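Hand-held grippers: Leturness or Trakness for bottle tasks?

Started by cleiton_amaral

cleiton_amaral
Hello all. We are two people in a small lab and must choose one hand-held gripper for collecting demonstrations. The candidates are Leturness and Trakness. Our tasks are simple things on a table, mostly plastic bottles and small household objects. I have read the sheets of both, but they do not tell me how the wrist feels after one hour. Who has used the two?

raissa.g
I have used both. Leturness is lighter in the hand, but the fingers are hard and a smooth bottle turns when you lift it by the cap. Trakness has softer fingers and holds better. For me the weight was not a problem until 20 minutes, then I wanted to change hands.

xavier_fan
I don't agree about the fingers. You can put softer pads on the Leturness in an afternoon. What you can not change is the camera position. On mine it sits low, and when the object is tall I lose the far side of it.

raissa.g
With respect, we did change the pads, and after 12 sessions the glue was going. Maybe you have a better glue than us.

xavier_fan
Maybe. We roughen the surface first and leave it overnight.

r_sampaio
Please think also about the marker tracking, it cost us more time than any finger. If you work with 2 grippers, one can hide the marker of the other when the hands cross. Also check your room. We have glass in front of the table and the ceiling lights come back in it as bright bars. I would close the blinds and test with lights on and off before blaming the device.

cleiton_amaral
Thank you, this I did not consider. Rosângela, did you fix the exposure or leave it automatic?

r_sampaio
Fixed. With automatic, the picture became darker each time I turned towards the window. But I know that Aparecida prefers automatic, so ask her also.

aparecida_m
Yes, I prefer it, because our room changes a lot between morning and 16:00. My view from the bench, two grippers up and the bottles at the left end of the table:

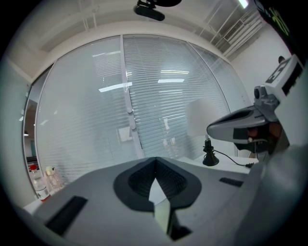

Re: Which glue for finger pads?

xavier_fan
I open this separately so we do not fill the thread of Cleiton. Please write what pad material you use and how long it stays.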